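Cendgate Kunis

Cendgate Kunis (kurz Kunis) ist ein handgeführter Parallelgreifer mit Kamera, mit dem Bewegungsdaten für das Anlernen von Roboterarmen aufgezeichnet werden. Der Bausatz wird vom Hersteller Cendgate vertrieben und seit Juni auch in Verbindung mit der Auswertesoftware Sundaram angeboten.

Aufbau

Das Gerät besteht aus Griffstück, Kamerahalter und 2 gegenläufigen Fingern. Die Finger sind schwarze Kunststoffteile mit Schraublöchern; auf den Innenseiten sitzen dunkle, weiche Greifbeläge. Die maximale Öffnungsweite beträgt 113 mm. Betätigt wird der Greifer mechanisch über einen Abzug, ein eigener Antrieb ist nicht vorhanden. Die Fingerabstände werden aus dem Kamerabild bestimmt.

Lieferumfang und Varianten

Angeboten werden eine Grundausführung und die Ausführung Dredel mit verlängertem Griffstück. Beide werden teilmontiert geliefert. Die Greifbeläge gelten als Verschleißteile - der Hersteller sieht einen Wechsel nach 300 Aufnahmen vor, bei rauen Oberflächen früher. Ersatzbeläge sind nur paarweise erhältlich und werden über die Kante des Fingers gezogen.

Einsatz

Eine Aufnahme umfasst in der Regel einen vollständigen Greifvorgang einschließlich Anfahren und Ablegen. Vor jeder Serie wird der Greifer einmal ganz geöffnet und geschlossen, damit die Software die Endlagen erfasst. Stark spiegelnde Arbeitsflächen können die Auswertung stören.

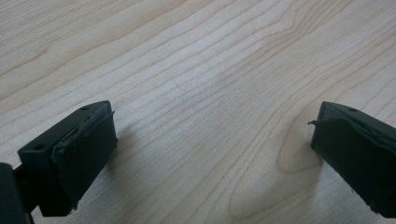
Lässt sich der Kunis ohne Sundaram verwenden?

Die Aufnahmen liegen als gewöhnliche Videodateien vor und können auch mit anderen Programmen verarbeitet werden; die Berechnung der Öffnungsweite muss dann selbst eingerichtet werden.

Stand: 23. Februar 2026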